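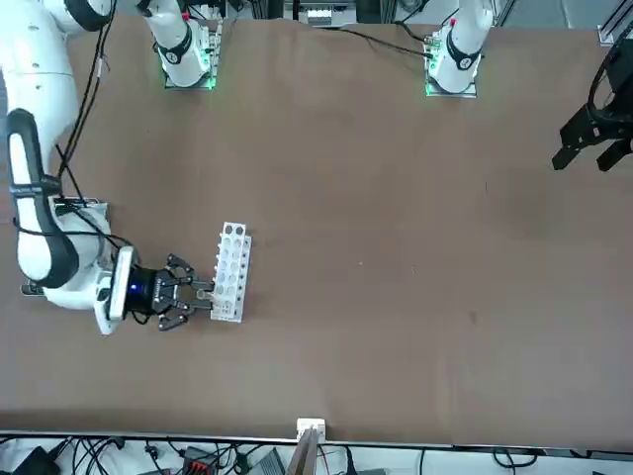
White tube rack, two columns, nothing in it. On the big table, Monday.

RACKS, TUBES AND THE BIG BROWN TABLE

Quick one this month as the Gornell order is due out and I still have to finish the label sheet.

The rack changeover is on. If you have been away: the old wire racks are going, the white plastic ones are coming in, the narrow kind with round holes in two columns. They live at the big table for now and go out to the benches from there. Please don't help yourself from the boxes in the corridor. Those are promised to the teaching lab and Vesna Radonjić has the list.

What goes where:

Benches by the window — white racks only, starting this week.
Cold room — keep your wire racks until June. The plastic ones from Serano are fine in there but we don't have enough yet.
Teaching lab — Vesna, see above.
Wash-up — all racks go in bare. No tubes, no caps, no tape. Tape especially. Mirsad Mladenović spent most of a morning picking blue tape out of the drain basket and would like it known.

Count is in for the tubes too. We should have had 2,000 of the standard ones, we have 1,965. Not bad! Thanasis Sotiropoulos thinks the rest are in coat pockets. Check yours. Racks came to more than 400 with the wire ones included, a lot more than anyone wanted to store, hence the clear-out.

Wire racks in decent shape are going to the school on Lekmont Road. If it wobbles or the coating is coming off, scrap bin by the loading door, not the school box. Ermira Mladenović is driving them over and she needs the boxes closed and written on by 3 p.m. the day before. Big letters. Last time she had one that just said "stuff".
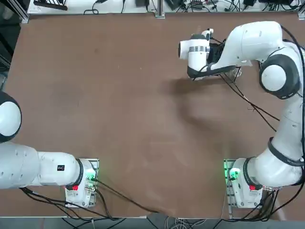
The big table. Brown top, plenty of wood, cables over the front edge.

About the table. It's the largest flat surface we have and people treat it that way. In the last month I have taken off it: a bike helmet, somebody's lunch, a stack of Grgić catalogs going back years, and a box of gloves with one glove in it. None of that belongs there. Racks, tubes, whatever you are working on right now. Then clear it.

Wipe down at the end of your slot. Damp cloth, then a dry one. Not the green scouring pads please, they dull the finish and you can already tell where someone used one by the sink side. Cloths are on the hook by the door, used ones in the bucket underneath. If the bucket is full, empty it, don't start a second pile on the radiator.

Spills — blot, don't spread. Water is no drama. Anything else, log it in the book and tell Bujar Vasić the same day. He would much rather hear about it at 5 in the afternoon than find a ring on the table next morning.

Bookings. Same sheet as before, on the door. Two hour slots, and you can take 2 in a row if no one has written in after you. Several of you have been booking with initials only. We have three people with the same initials now, so write your name. If you aren't going to use a slot, cross it out, somebody else wants it.

Labels. I'm doing a new set for the racks so they find their way back to the right bench. Sticker goes on the short end, not along the side, and not over the holes. Window benches first, then teaching lab. If yours has a marker scrawl on it already leave it, most of it comes off with alcohol and a bit of patience. The labels are supposed to survive the washer. We will see, the last lot came off in one cycle and ended up stuck to the door.

Also the foam inserts. We ordered the wrong size, they are to wide for these racks and won't go back. They're on the shelf above the scales if anybody has a use for them. Kids' craft stuff maybe.

Still looking for: the long-handled bottle brush, the good scissors, and the lid for the big clear bin. No questions asked, just put them back on the cart.

Rack questions to Vesna, table questions to Bujar, school boxes to Ermira. Next items by Monday noon pleas, and short if you can.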